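Nos han puesto un brazo robótico en el taller y ahora no sé cuál es mi trabajo
Publicado por lijadora_triste en Trabajo y oficios - Jun 20, 2018

Trabajo en Prolletti, donde preparamos y embalamos paneles. Desde enero tenemos un brazo con pinza que coge las piezas y las mueve. Mi jefe dice que soy "supervisor de célula". Cobro lo mismo, pero ahora la palabra es más larga.

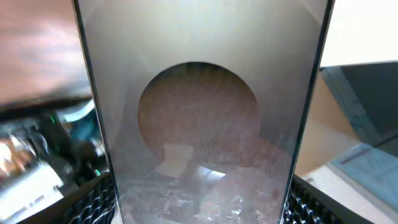
Panel sujeto entre los dos dedos de la pinza.

Antes movía las piezas yo y a las seis me dolía la espalda. Ahora las mira pasar uno y a las seis duele el cuello. ¿Alguien ha pasado por esto? ¿Pido formación, pido aumento o pido una silla mejor?

tornillo46
Pide las tres cosas y te darán la silla.

En Birnavwood llevamos 7 meses igual. Lo primero, que te pongan por escrito qué haces: quién para la máquina, quién la limpia y quién responde cuando se rompe algo. En nuestro caso lo hacía todo "el equipo", o sea, yo.

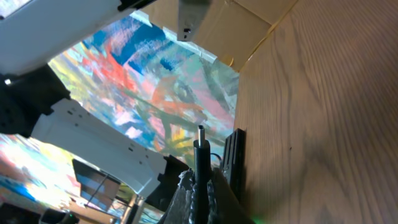 Lo segundo es la formación, y que sea en horario laboral. A nosotros nos ofrecieron un curso de 60 horas para hacer en casa, con el entusiasmo de quien regala un cachorro. Dijimos que no y acabó siendo en la nave, los martes. Aprendí a corregir los puntos de agarre, y desde entonces me preguntan antes de cambiar nada - cosa que con la carretilla no me pasó jamás.

marquetera_sur
Yo matizaría lo de la silla. Vengo de Chien, donde se hacía vidrio, y el vidrio no perdona los despistes. El que llevaba años cogiéndolo con las manos sabía por dónde apretar.

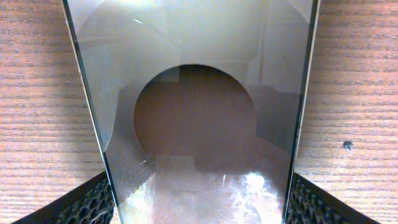

Ese saber tuyo es lo que tienes que cobrar. Apunta cada corrección que le hagas al programa, con fecha, y llévate la libreta a la reunión. A mí me sirvió para subir de categoría. A mi compañero de turno, que se lo guardaba todo en la cabeza, le dieron las gracias.

Y ojo con el puesto en sí: cables, enchufes, por dónde pasas tú y por dónde pasa el brazo.

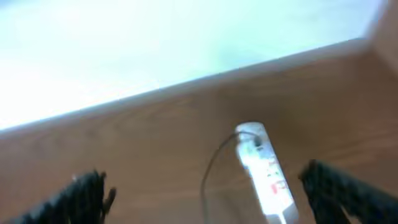
Si nadie ha revisado los riesgos desde que llegó el robot, pídelo por escrito. Suelen contestar rápido.

pepinillo_6
en prulau pusieron uno y lo primero que hicimos fue ponerle nombre. no arregla nada pero se le grita mejor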